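Efraín Huanca, small automation and kitchen tools. Thread about the Graser hand gripper kit, which I am testing since August. I will try to be fair.

The kit is two grippers you hold in your hands. You do the task yourself, the grippers record it, and later you use the recording to teach an arm. Graser sells the pair for 1,459. Vurent asks 2,102 for a similar pair, and I have used that one before at Llanos.

My first interest is kitchen utensils. They are long, thin and smooth, and they are difficult for a gripper. If a kit can manage a spatula from a rack, I am ready to trust it with many other things.
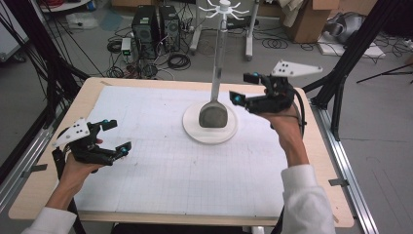 Setup took me one morning. The manual is good until the chapter about calibration, and there it becomes very short. I had to write to support in Plirkville. They answered the same evening, with a real explanation and not a link.

Weight: acceptable. After a long session I feel it in the wrist, mostly on the right. The cable pulls a little when I lift my hand high. I would pay extra for a softer cable.

Now the fingers, because several of you asked. They close in parallel on a flat handle and I do not need to press very hard. On a round handle I must be more careful with the angle.
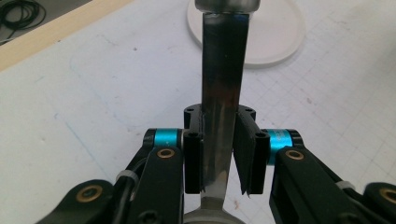

Both pads on the flat part of the handle. Notice the torn lower edge of the right pad.

The pads are my main complaint. Graser promises 900 hours for one set. I am far from this number and I already want to order new ones. A spare set should be in the box.

To change a pad you need one small hex key and some patience. Please do not lose the screws, they are not a common size. I lost one and waited nearly a week.

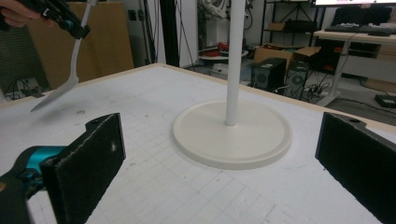

Passing a tool from one hand to the other is where I have spent most of my time. The software keeps both grippers on one clock, and I did not find any delay between them that would disturb me. When one gripper has a long white utensil and the other is open, like here, I like to stop for a moment before I come closer. The recordings are easier to cut this way.

The software itself: plain, stable, a little slow when it exports. I have had 2 crashes, both during export, and no data was lost.

Would I buy it again? Yes, for flat handles and light tools. If your work is mostly with round or heavy objects, ask Graser for a trial first. They told me they offer it, but it is not written on the website.

Next I will try ladles. If you have used this kit with other pads, please write me which ones and how long they lasted.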